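Passenger launch Grendeta, pre-departure safety check
Atholm harbor, March 25, 2025
Inspector: Danica Kolev

1. Life jackets. Locker label says 10 child sizes. I found 2. The operator says the rest are "being cleaned," same answer as in November. FAIL.

2. Bilge pump. Ran when switched on. I'd like to see it run under load before I believe the log. PASS, with doubts. 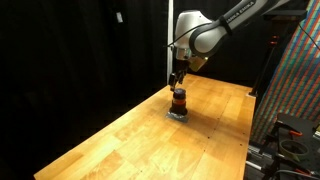

3. Flares. In date. Box taped shut, so good luck opening it in the dark. PASS.

4. Radio. Eoin Quinlan answered from Drornthorpe on the second call. PASS.

5. Crew drill. Signed for, but neither deckhand could describe it. FAIL.

Hold at berth until 1 and 5 are rechecked.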